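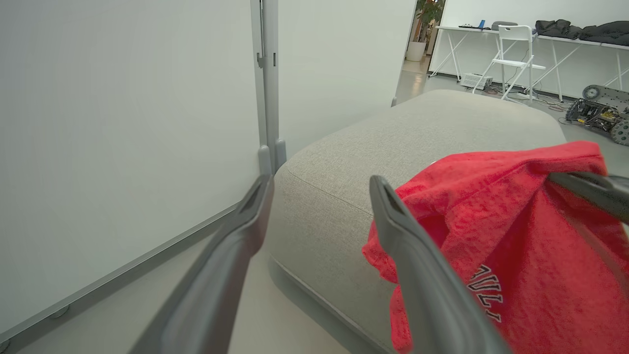 How to Run a Towel-Folding Demo at an Open Day

These are the steps we follow when the Plidine lab opens its doors in March. They assume you already have an arm that can pick up cloth and a policy or script that folds it. If the arm drops the towel half the time in your own lab, fix that first. Visitors will not make it better.

1. Pick the towel

Use terry cloth. The loops give the fingers something to hold, and the folds stay put once they are made. Thin dish towels slide and bunch at the corners. A bright color helps people at the back follow what is going on. Red against a light gray surface works well for both the visitors and the wrist camera.

Wash new towels three times before the day. They shed a lot at first, and lint gets into the finger joints.

2. Choose the surface

A low upholstered ottoman is easier than a table. The fingertips can press into it a little when they go under an edge, so a height error of a few millimeters does no harm. On a hard tabletop the same error stops the arm. The drawback is that small children can reach it, so tape a line on the floor 3 feet out and have one person stand there.

3. Set up the room

Put up the partitions before you bring in the arm. Ours came from Jakubowski, and the feet need a flat floor. Check the camera view after the panels are in place, as white boards bounce a lot of light and the exposure may need to come down.

Keep coats, bags and spare hardware on a separate table away from the work area. Run power cables on the side where visitors do not walk.

4. Warm up

Start an hour before the doors open. Run 11 full folds without touching anything. We log them in Wirkent, but a sheet of paper is fine. If two or more fail, recalibrate the gripper and start the count again.

5. Run the demo

Allow 7 minutes per group. Show one complete fold without talking over it. Then let a visitor crumple the towel and drop it on the ottoman, and run it again. Most of the questions come during the second run.

If a grasp misses, let the arm retry once. After that, press stop, reset the towel by hand and carry on.

Kosmas Christodoulou ran the last session and asks that the emergency stop stay in the operator's hand the whole time, including between groups.

6. Pack up

Park the arm, cut the power, and wipe lint off the fingers with a dry cloth. Replace the finger pads after 500 grasps. Spares are in the Zindis drawer.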